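Bag task, week whatever: the planner is fine, my clocks are not

Long gap since the last post. Been busy. Short version: the croissant bagging stack runs end to end now, and most of what I thought were planning bugs were timestamps. Long version follows, typed fast, sorry.

For anyone new, the task is pastries and a paper gift bag. Two arms, a tray, a spatula. It sounds dumb and it has eaten my whole spring. The bag is the hard part, the croissants mostly behave.

Stack right now:
- one process per arm for control
- one process for perception, all cameras
- Skeltilus on top, which is my planner (old readers will remember it as "the new planner", it is now the old planner)
- a logger that writes everything and complains about nothing

I split the arms into seperate processes in January and it was the right call. Before that a slow inverse kinematics solve on one side would stall the other side too, and you'd get this little hiccup in both arms at once. Now each side keeps its own loop and they only share a small state block. Skeltilus writes targets into the block, arms read them, done. No locks in the fast path.

The spatula got its own tool frame. I used to plan for the fingertips and add an offset at the end, which works right up until the wrist rolls and then the blade is somewhere you didn't ask for. Now the planner treats the blade as the end of the arm and the collision checker knows how wide it is. Tray edge is in there as well.

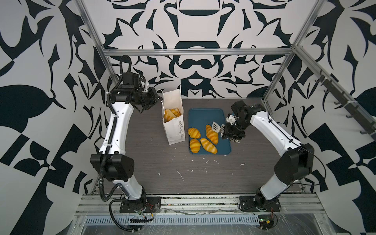 The timestamp thing

OK so. Symptoms: the blade would come in low on a croissant, or a bit to the side, but only sometimes, and only when the arm had been moving quickly before. Standing still, perfect. I spent way too long retuning gains. Then I spent way too long on the hand-eye calibration, which was good the whole time.

What I finally did was plot the image stamp against the joint state stamp for a full log. The images were being stamped when they were decoded, so the pose I looked up for each one was from later than the exposure. Constant lag I could live with. This one changed with how busy the machine was. In the worst log I had 908 images and 67 of them were matched to a joint state that was plainly wrong.

Fix was boring:
1. stamp at capture, in the driver
2. keep a short ring buffer of joint states
3. interpolate to the image stamp
4. if there's nothing on both sides of the stamp, throw the image away

Step 4 is the one I resisted. Felt wasteful. It isn't, the next image is right there.

With that fixed, wrist views got a lot more useful, and I can fuse them with the fixed camera without the tray growing a ghost edge. Handy, as the wrist view is the one that gets me the bag mouth and the tray together.

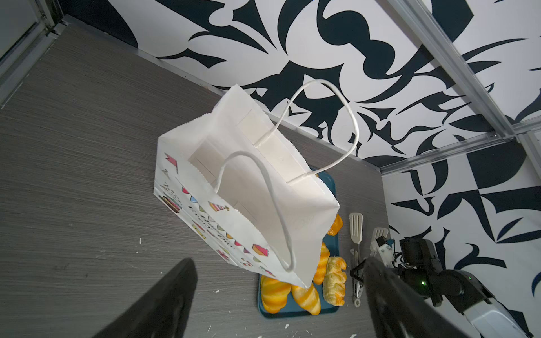 Do you need a full 3D model of the bag to plan around it?
I get by with a lot less. The planner gets a loop of points for the rim, a rough box for the body, and a keep-out tube for each handle. The rim gets refit every cycle and the box only when it moves more than a threshold. A proper deformable model would be nicer and I'd never finish it.

Handles, then. Handles are horrible. Thin, white, they flop over the opening, and depth on them is mostly holes. I gave up on depth for these and run a segmentation net on the color image only, then trace a centerline through the mask. Where two bits of handle cross I keep both guesses and let the next few images sort it out.

Grasping one is a 2 stage thing. First stage goes to a point near the traced line, fingers open, slow. Second stage servos on the image only, no world frame at all, until the line sits between the fingers. Then close. Doing the last stretch in image space means a little calibration error just doesn't matter much.

Bag on its side is its own mode in Skeltilus. The rim fit has to come first or you have no idea which way the mouth points, and the printing is no help since the detector happily latches onto the bunting. I masked the print out of the training loss and it calmed down.
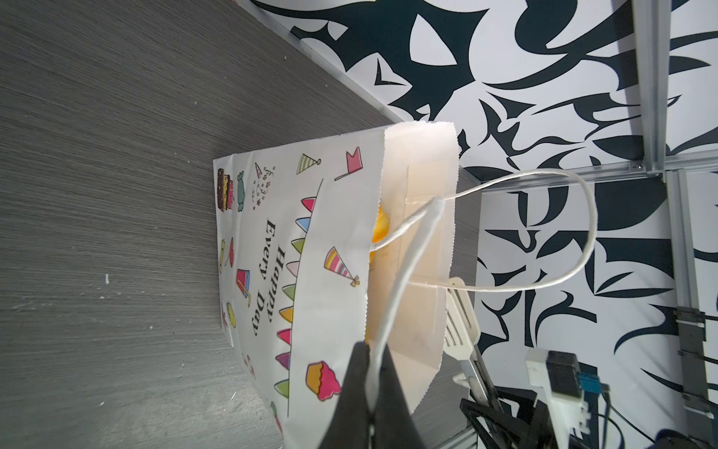

Anyway the mode switching. I had it as a big pile of if statements and it was getting embarassing, so it's a small behavior tree now. Every node has a precondition that gets checked again on each tick, plus a timeout. If the rim fit drops out halfway through an approach the tree falls back to "look again" and doesn't plow on with the old one. Costs a bit of time. Saves a lot of crumpled paper.

Also moved the logs into Onport, which is my viewer, still ugly. It can now scrub all camera streams and joint states on a single timeline, and you can click on a tick and see which node of the tree was running and why the others said no. That one feature has paid for the whole rewrite. Drops out of memory on long logs, I know, I know.

Things still broken:
- croissants in the tray that hide behind a finger. The tracker counts them as gone, then as new. Needs an occlusion flag, I have the finger geometry, just haven't wired it up
- glossy highlights pull the orientation estimate around
- the tree has no sane answer when both arms want the space over the bag. Right now one side always wins. Hardcoded. Don't look at it

First one is next on the list. Should be a day's work, so call it a week.

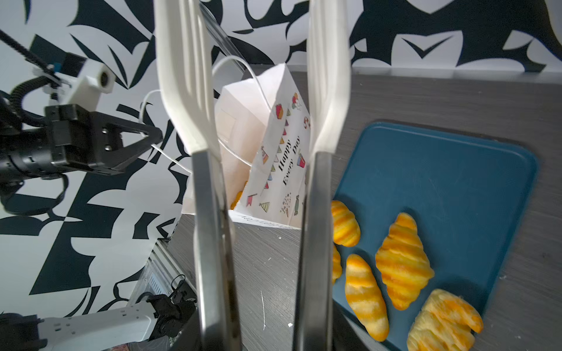 Simatstead, 7 June 2021

Adding this bit before I hit publish. Ran the regression set overnight on the new build, 736 replayed approaches, no hardware, just old logs pushed through perception and the planner. No crashes. Two plans came out weird, and both were the same log with a camera dropping packets, so I'm calling it clean.

Config files are changed, by the way, if you're building off my branch. The Ó Dálaigh preset is gone, it was a set of gains from the old mount and it was only confusing people (me). Use the default one and set your own blade length. The old key names still load but you'll get a warning.

Occlusion flag post next, if it works. Comments are open again, the spam filter was eating everything, so if you wrote to me and got silence that's why. Try again.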